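媒体垂询请见文末联络方式，本稿可全文或节选刊用

Salgado 衣物整理坊一月起推出“Steder 换季装盒”服务，Flirnley 整理间同时向街坊开放

【Ustdale 讯】衣柜最底下那一层，大概家家都差不多：几件冬天穿过的厚毛衣，一条舍不得送人的连衣裙，孩子小时候的开衫，外加一只当年装礼物的漂亮纸盒，盒子里放着什么，已经很久没有打开看过了。在 Ustdale 做了多年衣物整理的 Salgado 衣物整理坊，今天很高兴地告诉各位老主顾和还没来得及认识的新朋友，我们把这一层单独拿出来，做成了一项新服务，名字叫“Steder 换季装盒”，一月起正式接受预约。与此同时，位于 Flirnley 的整理间也收拾妥当，往后大家可以抱着衣服直接过来，坐下喝杯茶，看着自己的衣服一件一件叠好、包好、放进盒子里，再抱回家去。

说起来，这项服务的起因小得有点不好意思写进新闻稿。前年冬末，整理坊的创办人 Vitória Guerreiro 给一位老主顾上门整理衣柜，忙了一个下午，该挂的挂了，该送洗的送洗了，最后剩下一堆软塌塌的针织衫，挂起来肩膀会变形，叠起来放抽屉又嫌占地方，塞进真空袋里更是心疼。主顾从床底下拖出一只装过生日蛋糕的硬纸盒，问能不能就放在这里头。Vitória 试着叠了几件放进去，不多不少，盖子一合，居然服服帖帖。她回来以后念叨了好几个星期，念叨得店里每个人都能背下来那只蛋糕盒的长宽高。

“我干这一行，最怕听到的一句话是‘先塞进去再说’。”Vitória Guerreiro 说，“塞进去的衣服，到了下一年拿出来，领口是歪的，袖子上全是死褶，人一看就没有心情穿，于是又去买新的。可是那件旧的明明很好呀，料子好，颜色也好，它只是没有被好好放下。我们这个服务做的事情很简单，就是帮大家把衣服好好放下，来年再好好拿起来。”

一、“Steder 换季装盒”包括些什么

很多朋友一听“装盒”两个字，以为就是卖盒子，这里要多啰嗦几句。盒子当然是有的，而且我们自己看着很喜欢，但盒子在整件事里排在最后。一次完整的换季装盒，从查看衣服开始，经过除尘、去球、折叠、衬纸、入盒、写签，一直到把盒子放到您家里合适的位置，中间每一步都有专人跟着，您愿意参与多少就参与多少，想全程自己动手、让我们在旁边递纸的，我们也欢迎。

查看这一步看起来最不起眼，花的时间倒往往最多。整理师会把衣服平铺在桌面上，正面看一遍，翻过来再看一遍，领口、腋下、袖口、下摆这几处要用手摸。带拉链的，把拉链来回拉一次，然后拉到头。带扣子的，松了的当场缝两针，不收费。口袋一律翻出来，我们在口袋里找到过电影票、糖纸、别针和一张叠得很小的菜谱，都装进小信封里还给了主人。

除尘和去球用的是软毛刷和老式的梳子。店里也备有电动的去球器，不过 Vitória 的妹妹 Mafalda Guerreiro 只许大家在粗针的外套上用它。Mafalda 在整理坊里主管针织类衣物，凡是浅色的、细软的、贴身穿的，都归她过目。她对米白色的毛衣格外上心，自己衣柜里就有好几件，深浅略有不同，她叫得出每一种的名字：燕麦、奶皮、旧瓷、没放糖的豆浆。最后这个名字是店里其他人替她起的，她起初不认，后来也跟着这么叫了。

折叠是整件事的核心。我们不追求叠得像商店货架上那样棱角分明，那种叠法好看归好看，折线压上大半年，打开来就是一道印子。我们的办法是让折线的地方留一点弧度，里面衬一卷软纸，衣服像是侧躺着，而不是被对半劈开。厚的放在下面，薄的放在上面，带拉链的一件，拉链那一侧朝外，并且用纸隔开，省得齿子勾到旁边的毛线。连帽的衣服，帽子折到背后去。袖子顺着衣身的方向放平，不要交叉打结，这一条我们在培训新同事的时候要说很多遍，因为人的手好像天生就喜欢把两只袖子抱在一起。

衬纸用的是无酸的薄棉纸，浅色衣物用白纸，深色衣物也用白纸。有主顾问过能不能换成彩色的，过节送礼的时候可以，长期存放的时候我们还是会劝您用白的。每一层之间铺一张，最上面再盖一张，四边往里收，收的时候不必太整齐，纸有一点皱反倒好，皱起来的地方正好把空隙填上。

入盒之后是写签。签上写三样东西：里面是哪几件，什么时候放进去的，打算什么时候拿出来。有些主顾喜欢多写几句，我们也给留了地方。一位老先生在太太的羊绒开衫那一盒上写了“她怕冷，早点拿出来”，Mafalda 说她贴这张签的时候贴了两次才贴正。

二、关于盒子本身

盒子的设计出自 Joana Gouveia 之手。Joana 以前做书籍装帧，和纸板打了半辈子交道，两年前经朋友介绍来给我们画过一次价目单，画完就没走，如今整理坊里凡是和纸有关的东西都要先过她的眼。她给盒子定了一条规矩，从外面看要像一份礼物，从里面看要像一只抽屉。

“大家都说收纳要朴素，灰的、白的、透明的，摆在一起像仓库。”Joana Gouveia 说，“可是我去主顾家里看，人家舍不得扔的盒子，全是有花的、粉的、系过缎带的。既然大家本来就爱留着这样的盒子，那我就做这样的盒子好了。”

于是首批的 Steder 盒分成几种花色，有素色的，有条纹的，也有印花的。印花这一款从打样的时候起就最受宠，整理间里几乎人人都说要给自己留一只。素色那几款上市前改过好几轮，光是一个灰绿就调了整整一个秋天，Joana 总说太像医院，又总说太像军毯，最后定下来的那个颜色，她到现在经过货架还要停下来看一眼。

盒盖和盒身之间留了一点余量，单手就能提起来，又不会一碰就滑开。盒子可以叠放，我们建议最多叠三只，再往上底下那只会吃力。放在床底下的，请不要直接贴地，垫一块薄木板或者一叠旧杂志都行。放在柜顶的，标签朝外。家里有猫的朋友请留意，猫对空盒子的兴趣非常大，对装满毛衣的盒子兴趣更大，盖子务必盖好。

盒子用旧了、边角磕软了，可以拿回来换。换下来的旧盒我们拆开压平，还能做成隔板和标签卡。单独来买盒子也可以，只是首批数量有限，一月里会优先留给预约了整套服务的主顾，还请大家体谅。

三、Flirnley 整理间

Flirnley 整理间是一间 33 平方米的屋子，从前是一家裁缝铺，门口的台阶磨得中间凹下去一块，我们没有去补它。屋里主要是一张大桌子，白色台面，够两位整理师面对面干活。桌子边上是放纸的架子、放盒子的架子，靠窗一张给客人坐的长椅。灯是新换的，光线比原来亮得多，深蓝和黑色在老灯底下分不清，如今一眼就看得出来，这对我们来说是一件大事。

负责整理间日常的是 Henrique Cardoso。常来的主顾多半认得他，他以前开车替我们上门取送衣物，哪条巷子下午不好停车，哪家门铃坏了要敲窗户，全在他脑子里。现在他把车钥匙交给了年轻的同事，自己守着这间屋子，头一个星期不太习惯，总想往外跑，后来在窗台上养了几盆薄荷，就安定下来了。

“有人抱着一大袋衣服进来，站在门口先跟我道歉，说对不起啊太乱了。”Henrique Cardoso 说，“我就跟他们讲，不乱的话您来找我们做什么呢？快进来，袋子放这儿，外面冷。衣服堆在桌上的时候谁家的都一样，一座小山。过一会儿山就没有了。”

整理间早上十点开门，下午六点关门，午饭时间照常有人。每位客人单独约一个时段，少量衣物一次可以做完，带着一整季衣服来的，我们会请您留下清单，第二天再来取。第一次来的朋友，可以先约一次 15 分钟的免费查看，带两三件最让您发愁的衣服来就行，整理师会当面告诉您哪件适合装盒，哪件还是挂着好，哪件该先送去洗。查看完了不买任何东西也没有关系，茶照样喝。

推着婴儿车来的朋友，请从侧门进，那边没有台阶。

四、和洗衣师傅搭把手

装盒之前衣服必须是洗干净、晾透了的，这一点没有商量的余地。看不出来的汗渍和油渍，放上几个月会慢慢变黄，浅色的衣服尤其明显，到那时候再洗就难了。可是我们自己不做洗衣，整理坊开了这些年，一直把送洗的活儿托付给 Bernardo Valente 师傅的洗衣铺，这次的新服务也同样请他来把这一关。

Bernardo 师傅脾气很慢，话也很慢，但是手很准。一件毛衣拿到手里，他先闻一闻，再看缝线，最后才看洗标。他说洗标是写给不认识这件衣服的人看的。经他手的针织衣物一律平铺晾干，铺在网架上，中间翻一次面，赶上连着下雨的日子，他宁可让客人多等两天，也不肯往烘干机里放。我们催过他，催了也没有用，后来索性把等的时间写进了服务流程里。

“毛衣干没干，表面摸不出来的，要摸腰和腋窝，那里最厚。”Bernardo Valente 说，“差一点点也不行，差一点点，关在盒子里就是一股味道。客人打开盒子，第一下是鼻子先知道。”

需要送洗的主顾，把衣服交到整理间即可，由我们统一转送，洗好之后直接进入装盒的流程，您不必跑两趟。自己在家洗好的也很好，请在交来之前至少多晾一天。熨烫倒是不必，针织衫不用熨，衬衫和裙子若有明显的皱褶，整理师会用挂烫机过一遍，放凉了再叠。

五、试行期间我们学到的事

在正式推出之前，我们请老主顾们帮忙试了一整年，春天装进去，秋天打开，秋天装进去，春天再打开。到试行结束，经整理坊装好的衣物一共是 1282 件。说老实话，开头那一批打开的时候我们很紧张，Mafalda 前一天晚上没有睡好。结果大多数都让人放心，也有几处做得不够周到，借这个机会跟大家说一说。

最先发现的是盒子装得太满。那时候我们总觉得既然有地方，就多放一件，主顾也觉得划算。打开来一看，最底下那件压得没了精神，抖开挂了两天才缓过来。现在每只盒子装到离盖口还有一指宽就停手，宁可再开一只新盒。

后来发现香包也惹事。起初我们在每一盒里放一只干薰衣草的小布包，大家都说好闻，可是有一只布包缝得不严，花粒漏出来，钻进了一件粗针开衫的针眼里，Mafalda 用镊子挑了一个上午。从那以后香包改放在盒子角上单独的小纸袋里，对气味敏感的主顾可以不要，用雪松木片替换也行。

还有标签。我们一度把标签贴在盒盖上，几只盒子叠在一起，谁也看不见谁的，找一件毛衣要把整摞都搬下来。改到侧面以后省事多了。这个主意是一位上小学的小主顾提的，她陪外婆来取盒子，看了一眼就说，应该像书一样写在书脊上呀。Joana 当场送了她一叠标签卡。

孩子的衣服比我们预想的多。试行开始时我们以为来的会是大衣、羊绒、礼服这一类，没想到排在前头的是小小的针织帽、连体衣、只穿过一个冬天的小外套。有的家庭留着给老二穿，有的说不上来要给谁，就是想留着。我们为此专门做了一种浅一些的盒子，衣服一层铺开，打开盖子就全看得见，不用翻。这一种的衬纸也换成了更软的。

主顾们打开盒子时的样子，是这一年里最让人高兴的部分。有位女士把一条裙子举起来在身上比了半天，跟 Henrique 说她忘了自己有这条裙子，说完又改口，说没有忘，是忘了它有这么好看。还有一位先生，十分肯定地说某件毛衣不是他的，直到他太太翻出一张旧照片给他看。

六、几条在家也能用的小办法

总有朋友住得远，或者就是喜欢自己动手，我们也很乐意把平时的做法分享出来。下面这些不需要买什么特别的东西，鞋盒、饼干盒、装过礼物的硬纸盒都能用，只要干净、干燥、没有油味。

先挑一个晴天。把要收的衣服全部拿出来，摊在床上，不要一件一件地拿，一件一件拿的时候人很容易坐下来发呆，看完一件就去做饭了。摊开以后按厚薄分成几堆，再把需要缝补的单独放一边。

叠毛衣的时候，正面朝下铺平，两只袖子沿着肩线往里收，贴着衣身往下顺。衣身的下摆往上卷过来，卷到胸口的位置，中间夹一卷软纸，没有软纸用旧的纯棉枕套也可以。高领的衣服，领子往前翻下来，不要压在最里面。开衫先把扣子隔一颗扣一颗，全扣上太绷，全不扣又会跑。

叠带拉链的外套，拉链先拉好，拉链头用一小块布包住。衣服上有珠子、亮片、金属扣的，那一面朝里叠，中间垫纸。真丝和针织不要挨着放。

盒子底下铺一张纸，长出来的部分搭在盒沿外头，等衣服都放好了再折回来盖在上面，像包一块刚出炉的面包。放进去的时候托着底放，别拎着肩膀往里塞。盖盖子之前用手掌在最上面轻轻按一下，按下去能慢慢弹回来，就是刚好。按不动，就拿掉一件。

写标签请用铅笔或者不掉色的笔。日期只写月份就够用了。如果一盒里放了几个人的衣服，把名字写上，家里的争论会少很多。

收好以后不是就不管它了，过上两三个月，挑个干爽的日子，把盖子打开透透气，顺便把最上面那张纸换个方向。这件事花不了多少工夫，有些主顾说他们现在还挺盼着这一天的，沏壶茶，把盒子一只只打开，看看毛衣们都好不好。

来不及全套照做的，做头一步就好。把口袋翻一翻，拉链拉一拉，也算是和这件衣服打过招呼了。

七、送礼用的装盒

除了换季存放，这次还有一个小分支，就是礼物装盒。去年入冬以后，陆续有主顾问能不能把要送人的毛衣、围巾也照这样包一包。我们包了几份，收礼的人又拿着盒子找上门来，说也想这样送给别人，一来二去就成了一项单独的服务。

礼物装盒不看品牌，不看新旧。新买的可以，自己织的更可以。去年有位太太拿来一件给女儿织的开衫，织了很久，其中一只袖子比另一只长一点点，她自己很在意，叠的时候反复问能不能看出来。Mafalda 把两只袖子收进衣身下面，说您放心，打开的时候她先看见的是颜色。

礼盒的缎带有宽窄两种，默认系一个平结，不打大花。喜欢大花的请告诉我们，Henrique 会打，而且打得相当好，他说是以前替人送花篮时学会的。卡片可以自带，也可以当场写，桌上备了笔。写坏了不要紧，卡片有的是。

旧衣服转送给家人朋友的，我们会多花一点时间，把来历写在标签背面：哪一年买的，在哪里穿过，有没有一块洗不掉的小印子。小印子也照实写。有人收到之后说，最喜欢的就是那行字。 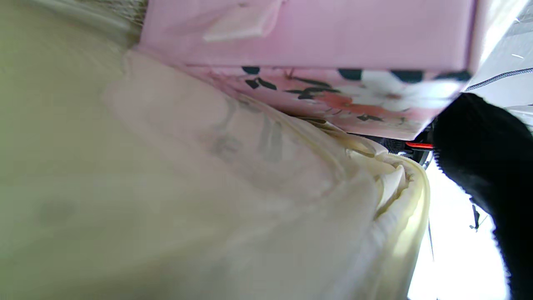
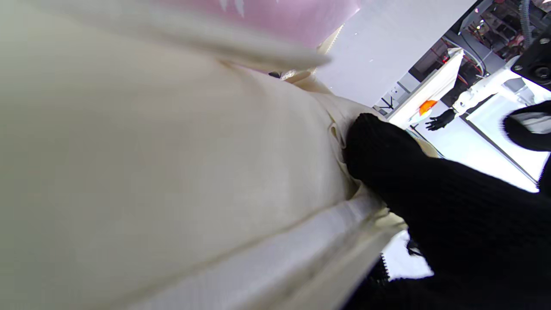

八、预约办法与开张期间的安排

从一月起，主顾可以到 Flirnley 整理间当面预约，也可以打电话或者写信。面谈时请大致告诉我们有多少衣服、以针织为主还是以外套为主、需不需要送洗，我们好安排合适的时段和人手。行动不便的朋友可以申请上门，整理师会带着纸和盒子到您家里去，只需要腾出一张桌子，或者一张铺平的床。

为了感谢街坊们这一年来的耐心，开张期间预约整套服务的前 100 位主顾，每人可以获赠一只浅型 Steder 盒，花色自选，选完为止。试行期间帮过我们忙的老主顾不占这个名额，你们的那一只早就写好了名字，放在整理间的架子上，请有空时来拿。

费用按盒计算，不按件计算，价目单贴在整理间门口，也可以来信索取。缝扣子、翻口袋、写标签都包含在内。送洗费用另计，由 Bernardo Valente 师傅的洗衣铺单独开列。预约之后想改时间的，提前一天说一声就行。衣服暂时不方便取走的，整理间可以代存一小段日子，只是屋子不大，架子更不大，请不要存得太久。

每个月会有一个下午留出来做折叠小课，由 Mafalda Guerreiro 主讲，教的就是前面写到的那些叠法，带一件自己的毛衣来，现场叠，叠完带走。人数不多，围着桌子能站下为准。头一堂讲针织衫，第二堂讲带拉链的外套和棉服，第三堂打算讲孩子的衣服，往后讲什么，看大家带什么来。课程免费，需要提前报名。孩子可以一起来，去年有个小朋友在桌子底下叠完了自己的全部袜子。

Joana Gouveia 也正在准备下一批花色，打样会轮流摆在窗台边上，经过的朋友欢迎进来指指点点。目前呼声最高的是一款深绿底子的，Henrique 则坚持想要一款印薄荷叶的，两边还没有谈拢。

关于 Salgado 衣物整理坊

Salgado 衣物整理坊由 Vitória Guerreiro 创办于 Ustdale，从上门整理衣柜起步，后来增加了衣物修补转送、换季存放和礼物包装等项目，主顾以本地家庭为主。整理坊成员不多，彼此相处的时间大概比和家里人还长，平日里最常听见的声音是翻纸声，其次是水壶响。“Steder”是整理坊自有的衣物纸盒系列，由 Joana Gouveia 设计，分为标准型、浅型和礼盒型，均可单独购买或以旧换新。

Flirnley 整理间每日十点至十八点开放。

媒体联络

采访、拍摄整理过程或索取样盒，请与 Flirnley 整理间 Henrique Cardoso 联系，上午来电较容易找到人。希望采访 Mafalda Guerreiro 的，请尽量避开她整理浅色针织衫的时段，那时候她手上不方便接电话，桌上也不许放咖啡。希望采访 Bernardo Valente 师傅的，我们可以代为转达，他回复得慢一些，但是一定会回。

来访的记者朋友如果手边正好有一件不知道怎么收的毛衣，请一并带来。

（完）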